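# Bretham teaser ratings – why does a push drop the leg in my model but not in the book's payout?

**Zahira Pasaribu**

I keep a spreadsheet of two-team, 6-point football teasers going back several seasons. The sample is 2,263 individual legs, college and pro combined, each recorded with the closing spread, the teased spread, the final margin and a result code (W, L or P). I built the pricing side on the worksheet that Bretham publishes for its members, and I settle everything at Lolden.

My trouble is with pushes. In the Bretham sheet, a leg that pushes is taken out of the ticket, and a two-teamer with one win and one push is graded "no action." Lolden grades the same ticket as a push, stake returned, which comes to the same money. Fine so far. But if one leg pushes and the other loses, Bretham still returns the stake and Lolden takes it. I found this out in February when I reconciled the year and the two totals did not agree.

Two things I'd like to know:

- Which treatment is standard for a two-team teaser with a push and a loss?
- Does it change the break-even rate per leg enough to matter, given that I only tease through 3 and 7?

All legs are full-game spreads. No totals, no first halves. Price is -120 on both sides of the comparison. I have left out "ties lose" cards completely.

---

**tallgrass_ats**

There is no single standard. Every book writes its own teaser rules and the rules differ on precisely this point, so the settlement page of the place where you bet is the only thing that counts. The three versions you will run into:

| Two-team result | Version A | Version B | Version C |
|---|---|---|---|
| Win + push | Stake back | Stake back | Loses |
| Push + loss | Stake back | Loses | Loses |
| Push + push | Stake back | Stake back | Loses |

Bretham's sheet is modeling A. Lolden is B. C is "ties lose," which you have already excluded. You should not mix A and B in one column.

Now the break-even. At -120 you risk 120 to win 100. Call the per-leg probabilities w, p and l, with w + p + l = 1, and treat the legs as independent.

Under B:

- Ticket wins: w²
- Stake back: 2wp + p²
- Ticket loses: everything else, or 1 - (w + p)²

Set 100w² = 120(1 - (w + p)²). With p = 0 this gives w² = 120/220, so w = 0.7385. That is the figure most people quote for a -120 two-teamer.

With p = 0.01 under B, the break-even w falls to 0.7331. Counting pushes and wins together you need 0.7431.

Under A, the 2pl outcomes move from the losing column to the stake-back column:

- Ticket loses: l² + 2wl

With p = 0.01 again, solving 100w² = 120(l² + 2wl) gives a break-even w of 0.7316. The difference between A and B is therefore 0.0015 on the win rate at a one percent push rate. It grows in near proportion to p, so at two percent it is twice that.

Whether this matters depends on how often you push. If you only tease standard numbers through both 3 and 7, your favorites go from -7.5, -8 or -8.5 down to -1.5, -2 or -2.5, and your underdogs from +1.5, +2 or +2.5 up to +7.5, +8 or +8.5. The half-point lines can't push at all. The only pushable legs are -8 teased to -2 and +2 teased to +8, and neither 2 nor 8 is a common margin. Your p should be well under one percent. If it isn't, something other than the grading rule is wrong with the sheet.

Sort your legs by teased spread and count the P codes. Any P next to a half-point line is a data entry error. I have found these in my own records where a line was copied in at the opener and graded at the close.

---

**Entili_Reader**

Just use Hullorex. It has a dropdown for the push rule and you don't have to do any algebra. I have been teasing with it for two years and it's fine. Also college teasers are a bad idea in general, the spreads are too wide and the totals too high, so if you took those out you would have fewer pushes to worry about anyway.

---

**mgn_halfpoint**

Agree with the first reply on the rules and want to add something on the sample.

The previous poster has a point on college, although fewer pushes is the wrong reason for it. Six points is worth less when scoring margins are spread more widely. In a game with a total in the low 60s the 3 and the 7 carry a smaller share of the final margins than they do in a pro game with a total of 41. Pooling the two will give you a per-leg rate that describes neither.

Suggested procedure:

1. Add a league column if there isn't one and split the file.
2. Add the closing total. Band it, for example under 43, 43 to 49, over 49. Use separate bands for college.
3. Regrade every P leg from the final margin with a formula. Don't trust the typed code.
4. Compute w, p and l for each cell and apply the version B formula, because Lolden is where the money is.
5. Put a standard error next to every rate. With 1,105 legs in a group and a true rate near 0.74, one standard error is 0.0132. That is almost nine times the A/B difference calculated above.

Step 5 answers the second part of the post. The grading rule should be correct because the bankroll column has to tie out – but you won't be able to detect its effect on your hit rate with a file this size. Price is the bigger item. Moving from -120 to -130 under zero pushes takes the break-even from 0.7385 to 0.7518, and any book that quietly changes its teaser price between seasons has cost you far more than the push rule has.

One more check. If any of the tickets had 4 teams or some other number, they need their own sheet. In most rule sets a push on a larger teaser reduces it to the next size down and it pays at that size's price, so the two-team formulas don't carry over.
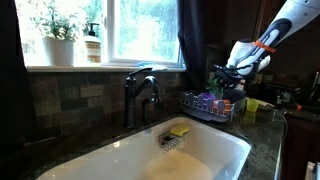
Zahira Pasaribu wrote back that the regrade had turned up several P codes on half-point lines, all in the college rows, and that with those fixed the remaining gap between the two totals came from push-and-loss tickets alone. She has switched the sheet to version B and is splitting the leagues next.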